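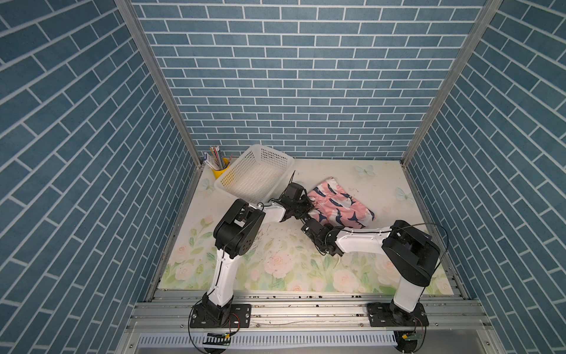 Folding and Basket Storage: Frequently Asked Questions

Which baskets do you recommend for small cloths?
A white plastic basket with perforated sides and bottom works well. Air gets through, and crumbs and lint shake out. Our Prultia baskets are rectangular, so folded cloths sit against the sides without wasted corners.

How should I fold a printed cloth?
Lay it flat with the print facing down. Bring the short ends together, smooth it from the fold outward, then fold once more. The pattern ends up on the outside — handy if you sort by print.

One corner keeps lifting. What am I doing wrong?
Probably nothing. Thicker hems spring back. Press the corner down with your palm for a few seconds, or put the cloth in the basket with that corner underneath.

How many cloths fit in one basket?
Around 20 of the thin kind, stood on edge. Thick ones take up more room. Leave enough space to pull one out without dragging the rest along.

Can pens and pencils go in the same basket?
We don't suggest it. Thin pencils can slip through the holes, and an open pen will mark fabric. Use an upright cup and keep it in a back corner of the table, where your sleeve won't catch it.

Are the Flirness table boards washable?
Yes. The printed boards, including the roses and butterflies design, can be wiped with a damp cloth and mild dish soap. Don't soak them or use scouring pads.

What about dark specks that won't wipe off?
Try a little baking soda on a soft cloth and rub lightly. Pale boards show every mark, so it helps to wipe them before you fold anything on them.

Do you sell brick-pattern wall panels in other colors?
Blue is the only color in stock. Gray is planned for August.

Can I return a basket I have used?
Unused baskets only, with the label still attached. Table boards can be exchanged if they arrive damaged.

Last updated 20 April 2025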